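Gevance Growers Help > Market Gardening > Hoophouses and Row Cover

Row cover keeps tearing over hoops in a low tunnel, and is it too late to save the spinach?

Posted by Nermina Babić, 2019-11-16

Hi all, longtime reader, first time I've had to ask anything. I grow on a small patch outside Giltcombe, mostly greens and roots with a few cut flowers in summer, and I sell at the farm stand at the end of our road. This fall I put in three low tunnels for overwintered spinach and one for carrots I meant to pull as we need them. The hoops are cut from wire I already had, and the cover is the midweight white spun stuff that came off a big roll my neighbor split with me.

The trouble is wind. We sit at the top of a slope and it comes straight across the hayfield. Twice now I've gone out in the morning and found the cover ripped along the top of a hoop, always on the west side, and the second time it had pulled loose from the sandbags and wrapped itself around the deer fence. I had the bags spaced pretty far apart, I'll admit that. I patched the first rip with clear tape and it held until the next rain, then let go.

The spinach under the torn part looks flat and kind of gray green in the mornings and then perks up by lunch. It has 8 or 9 true leaves on most plants so it isn't tiny. Carrots look fine but the tops are getting chewed by something, and I suspect voles since there are little runs in the straw.

So what I want to know is:

Is there a way to fasten this stuff so it stays put without buying a whole new setup? Should I double the cover or go to plastic for the coldest part of the winter? And is the spinach hurt, or is that just what it does?

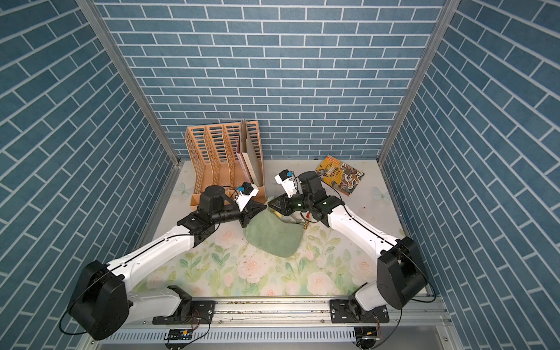

Two arms on the rail, blue brick walls behind

I should add that I can't get out there every day. I work in town until dark most of the week, so anything that needs opening and closing with the weather is going to be a problem for me. My husband will do it if I ask but he forgets, and then it's a cooked tunnel.

Budget is not great either. I had 285 dollars set aside for the winter and a chunk of it already went to seed garlic, which I planted too much of, but that's another post. Thanks in advance!

Anouk Dijkstra replied:

Hi Nermina, welcome! I've got the same kind of wind and I have chased row cover across two fields and out of a creek, so you have all my sympathy.

Let me take the spinach first because that's the easy one. It's fine. When it freezes, the leaves lie down and go dark or grayish and look like something you'd scrape off a plate, and when it warms up they stand right back up again. Just don't pick it or mess with it while it's frozen. That's when it does get hurt, it bruises everywhere you touched it and goes to slime in the bag. With that many leaves on it going into winter you are in great shape. It'll more or less sit still from now until the days get longer, and then in February you'll see new leaves coming from the middle and it will be the sweetest spinach you ever ate. I leave the old outside leaves on until then, even the ratty ones.

Now the tearing. Ripping along the top of a hoop is nearly always one of two things. Either there's a rough spot on the wire (run your bare hand down each hoop, and check the cut ends especially) or the cover is loose enough to flap, and it saws itself through on the wire all night long. Mine was both! What fixed it for me was old garden hose. I slit it lengthwise and pushed it over the top part of every hoop so the fabric rides on something fat and smooth. Cost me nothing, I had a leaky hose behind the barn.

Then get the slack out. Pull it tight end to end first, bunch up the extra at each end, and tie it off to a stake a couple of feet past the last hoop. Do the sides after that. If you do the sides first you never get the wrinkles out of the middle, ask me how I know. On the windy side I've quit with separate bags altogether. I roll the edge of the cover around a long piece of scrap lumber and set the weight on top of the lumber, so the pull gets spread along the whole edge. On the sheltered side bags are plenty.

And run cord over the top! This made more difference than everything else put together. Stake on one side, over the cover, stake on the other side, zigzagging between the hoops down the bed. Any twine that won't rot will do. It keeps the cover from ballooning up, and you can still shove the fabric up under the cord to pick.

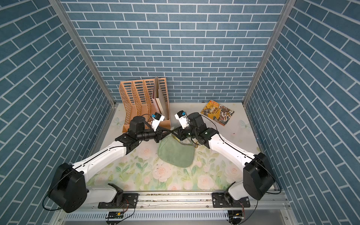 Floral mat, two arms mounted along the near edge

About plastic, with your schedule I wouldn't. One sunny day with it shut up tight and you've got steamed greens. A second layer of row cover laid right over the first one is much more forgiving, and it breathes. I only add mine when we're getting down into the teens at night and then I leave it on until the cold spell is done. It does cut the light, but the plants aren't growing then anyway so I don't fret over it.

For the rips you've got, skip the tape. I sew mine. Big ugly stitches with fishing line and a scrap of the same cover as a patch. It takes me one evening with the radio on, and those patches have outlived the cloth around them.

Let us know how it goes. And come tell us about the garlic, I planted 700 cloves one year for a two person household so I promise not to laugh.

praltport_pete replied:

Anouk covered it pretty well. On the carrots, yes that's voles. Get the straw out of there, they love it. They'll nest in it all winter and eat the carrots from the top down, and you won't know until you pull one and there's just a shell. Set mouse traps under an upturned box with a hole in the side, peanut butter for bait, right up against the runs. Check them when you can.

Or just dig the carrots now and put them in damp sand in the cellar. I know people like them out of the cold ground, but I lost a whole bed that way.

I do use plastic on mine but I'm home all day.

Nermina Babić replied:

Thank you both so much! I went out with a flashlight after supper and felt along the hoops like Anouk said, and sure enough there's a burr on two of them right where it tore. I feel silly but also relieved. I'm going to file those down and look for an old hose. I think there's one under the porch.

I'm digging half the carrots and leaving half with traps. Pete, does it matter if the sand is the kids' sandbox kind? I have a lot of that.

praltport_pete replied:

Sandbox kind is fine. Don't let it dry out, and cut the tops off short before they go in.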